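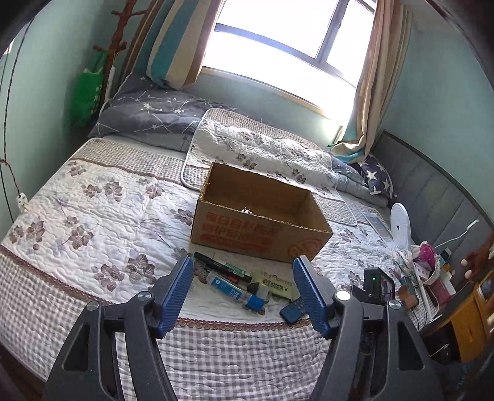
The Bed, and Other Flat Surfaces

A gallery of the big spare room clear-out
Posted 12 Sep 2020 by Gladys Chambi

Every home has a surface where small things go to retire. Ours used to be a drawer in the hall, until the drawer stopped opening, and then it was the windowsill, until I drew the curtains one evening and swept the lot down behind the headboard. So now it's the spare bed. The spare bed is the only piece of furniture we own that is big enough for our ambitions.

The plan was simple. Put a cardboard box on the quilt, put the little things in front of it, decide their fates. Anil Marar, who has moved house more often than anyone I know and owns about four objects as a result, told me to allow 15 minutes. I would like it noted that I allowed 15 minutes.

The quilt, if you're wondering, is the good one with the leaves on it and the checked border and the brown lace. My mother-in-law would have something to say about using it as a sorting table. She isn't on the internet much, so we press on.

The opening line-up

A marker, a pen with a green cap, a clear tube with a blue cap, a small yellowy-green box and the dark blue remote. Plus a little black oval thing that I'm calling "misc." until someone claims it. I had three piles in mind: Keep, Kamala's, and Bin. What I got was one pile, with everything in it, looking at me.

The remote

It lives on the bed the way a cat does. You move it, you turn around, it's back. Kamala Acharya thinks it belongs to the old heater. Tõnu Rätsep says it's for the fan at the Narau place, in which case it has come a very long way to be no use to anyone. We've pointed it at most of the appliances in the house with no results, apart from one false alarm when the fridge happened to hum. Verdict: Keep, obviously.

The cardboard box

I've grown fond of it. Nice round logo, a good size, flaps that have seen some life. Boxes are their own category of clutter in this house, because each one is "a good box" and you can't throw out a good box. There are good boxes in the wardrobe with smaller good boxes inside them. Maritza Ayala once asked how many, and I changed the subject to her garage.

Second sitting

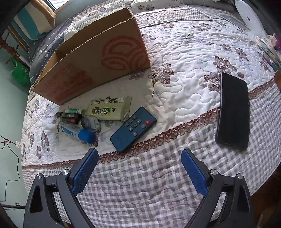

Tubes, more tubes, a crinkly grey packet and a snack. The remote has its own spot on the right.

I don't know how we became a household of tubes. One has a green cap, one has a big blue cap, and two are dark ones I'd have sworn were the same until I tried to put them together. Anil's system says like goes with like. Anil's system has never had to rule on whether a tube is like another tube.

The snack

Pale yellow and green wrapper. I'd filed it under Keep, then under Kitchen, then under Lunch. The kitchen is all the way down the hall, and a person needs energy for this kind of work.

The crinkly packet

Bin. At last, an easy one! I enjoyed it so much I went looking for another.

The pillows

Not up for sorting. They have stars on them and they stay at the head of the bed, where they can supervise. Kamala wanted them moved so there'd be more room for things. I explained that more room for things is how we got into this.

The coat rack

Also staying, in its corner with the green shopping bag on it. I have plans for that bag. It will carry everything in the Kamala's pile back to Kamala's, at which point it will come home again with whatever she has been meaning to give me since March.

Where we ended up

Keep: the remote, the pens, the box, anything tube-shaped. Bin: one packet. Kamala's: she says none of it is hers and would I please stop asking.

Next gallery is the hall drawer, if Tõnu can get it open. He's bringing a butter knife and what he describes as a technique.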